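Small thread about how our humanoid stopped dead 242 times before anybody thought to look at its wrist.

Background: I work on tabletop pick and place at Galtent. Two arms, two five-figure hands, one table, a lot of groceries. The job is to pick a thing up and put it down somewhere else. My nephew mastered this at ten months.

In February we swapped the hand controller for one from Tevari. The datasheet was lovely. Everything ran fine on the bench for a week, so naturally we told people it was done.

Then the e-stops started. Arm is halfway to an object, hand is opening nicely, and the whole thing locks. Log says "joint torque limit exceeded." Nothing is touching the joint. There's nothing near the joint. The joint is in open air having a bad day.

First theory: the planner. I spent nine days on the planner. I wrote a very nice fix for the planner. The fix is still in there, it's good code, it had no effect whatsoever.

Second theory: the safety threshold was too tight. It was suggested, not by me, that we just raise it. I'd like it on record that I said no. I'd also like it on record that I thought about it over lunch.

(Please don't raise the threshold. The threshold is what stands between a confused motor and your knuckles.)

Third theory: "it's the new guy's objects." Someone had decided the soft stuff was causing it. So we ran 126 picks with only hard objects. Same fault. Apologies were made to the soft stuff.

What finally cracked it was boredom. I sorted the faults by wrist angle instead of by time. All but a handful were past the same point in the roll. Rotate the forearm far enough and the log fills up with nonsense.

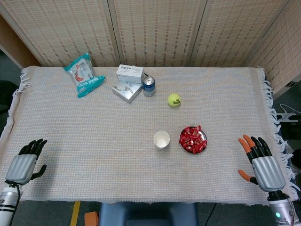 So: the connector. The Belhaj cable we use has a strain relief that's a few millimeters shorter than the old one. Past that angle it tugs the plug just enough to drop a signal, and the controller reads the gap as a huge torque spike. Then it does the correct thing and stops.

Which means the safety system worked perfectly the entire time and we spent weeks being annoyed at it. I have had managers like that.

Fix was a longer cable and a clip. The clip came out of a drawer. We then did 1000 wrist rolls overnight with zero stops, and I watched way more of them than I needed to.

We've also added a check so a missing reading gets logged as a missing reading. Fault 1842 in our list now says "signal lost" in plain words - my proudest contribution to robotics so far.

Planner fix is available if anyone wants it. Barely used.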